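We use cookies to improve your visit. By continuing you accept our cookie policy.

Workshop tips: looking after car parts at home
December | Posted by Namness Garage Notes

Cleaning battery terminals

Turn the car off and take the negative lead off first. Mix a spoonful of bicarb soda into a cup of warm water and scrub the posts with an old toothbrush. Rinse, dry, and refit the negative lead last.

Write down the date and the odometer reading while you're there. A small board on the bench will do. 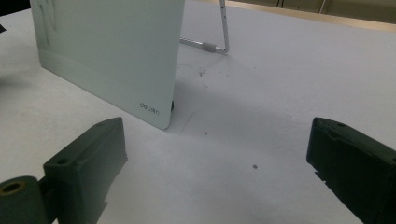
Storing spare wheels

Let tyres down by 2 psi and stack them flat, out of the sun. Mark each one with its position in chalk. Check the pressures again before refitting.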